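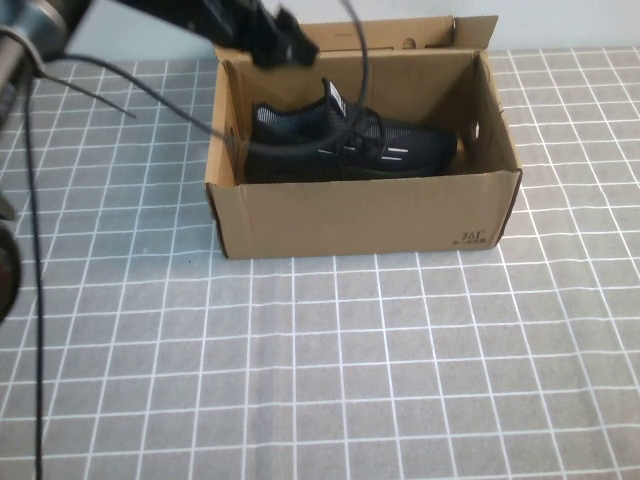
Box 4, 361° shoe box with one black trainer in it, toe to the right, on the grid mat.

October, packing bench, 10:20 start

Continuing the carton work for Florel. Subject of this entry is the one-piece box with attached lid, taken as supplied, with a single shoe as the load. Ritva Sjöberg wants a recommendation on whether the Issa range can go into a hinged-lid box of this type or whether we stay with the two-part box (separate lid, separate tray). Two-part boxes were covered in the last entry and I will not repeat them.

Box notes

Plain brown board, tan on the front face. Print is confined to the lower right corner of the front panel: the 361° mark and a line of very small characters under it. Lid is a flap on the rear edge and stands nearly upright when opened. Round hole near the middle of the lid. Oval cutout high on the right-hand short side, through which light passes, so anything in the box is exposed to dust at that end. If Florel want a tissue wrap it will need to cover the toe as well as the collar.

Front panel has faint creases and a slight wave along the top edge. Wave is a nuisance for measuring. I took the internal width at the floor and ignored the rim. Readings at the rim drift according to how hard the calliper is pressed and are no use to anyone.

Empty mass on the small balance: 212 g. Repeated three times, no change. Balance zeroed between readings.

Load

One shoe, knit or mesh upper, black sole. Placed on its sole, heel left, toe right. White tab at the rear of the collar stands proud of everything else on the shoe and is the first thing to touch when the lid comes down carelessly, so for the closing trials I pressed it flat with a thumb beforehand. Laces left crossed over the tongue.

Toe sits very close to the right wall. With the second shoe of the pair laid in the usual head-to-tail way the fit is tight lengthwise and acceptable across. For the Issa sizes above 44 I expect contact at both ends. To be checked against the Issa lasts when they are sent over from Rodis.

Closing trials

Lid closed and opened 50 times, shoe in place, by hand, at an even pace. Hinge crease softened after the first dozen and then stayed as it was. No tearing at the ends of the crease. The lid does not stay shut with full confidence: it rises a few millimetres at the front if the box is left alone. Same with the box empty, so the shoe is not pushing it. A paper band would deal with it. A sticker would also deal with it but marks the tan face when peeled, see the Ulport samples on shelf 2, where every one has a torn patch.

Stacking

Closed box under the flat plate, load applied in steps, one minute at each step.

Reading at first visible bow of the front panel: 838 N
Reading at collapse: 1672 N

Bow begins at the top edge, at the place where the wave already was. Collapse is at the right-hand end, starting from the lower edge of the oval cutout. I would have expected the hinge side to go first. One box only, so no conclusion about spread. Need at least five more from the same delivery before these figures go in any letter to Florel. Please do not quote them from this page.

Shoe was taken out before the plate test and replaced with nothing. A filled box will read higher if the shoes touch the lid, and that is a number about shoes.

Order quantity

Ulport quote is for 4000 boxes minimum, delivered flat. Assembly time is not in the quote. I folded six from flat blanks this afternoon and averaged 19 seconds each once I had the order of the tabs right (side tabs, then end walls, then front, lid last). First one took over a minute and had to be undone. Whoever writes the packing sheet should put the tab order on it with a drawing.

Rodis can supply ready-folded, nested, but nesting a hinged-lid box wastes a great deal of shelf height and I do not see where we would put them.

Mat

Grid mat is good for lining up the box and poor for reading dimensions. The squares were checked against the steel rule and the error builds up over the length of the mat. Use the rule. The white lines are fine for setting the front face parallel to the bench edge, which is what I used them for.

Open points

Paper band: width and stock. Ask Ulport whether they print bands.
Cutout: can it be left out or made smaller on the right-hand end? If it is only there for pulling the box off a shelf, a thumb notch would do and would likely raise the collapse figure.
Round hole in lid: purpose not known. Not in the way.
Issa sizes above 44, pair in box, contact at ends.
Five further boxes for the plate, same delivery, kept flat and away from the radiator until needed.

R.S. has asked for the closing trial to be repeated at 200 cycles. Will do that on box 5. Box 4 is flattened and in the drawer with its label, do not bin it.

Stopped 16:45.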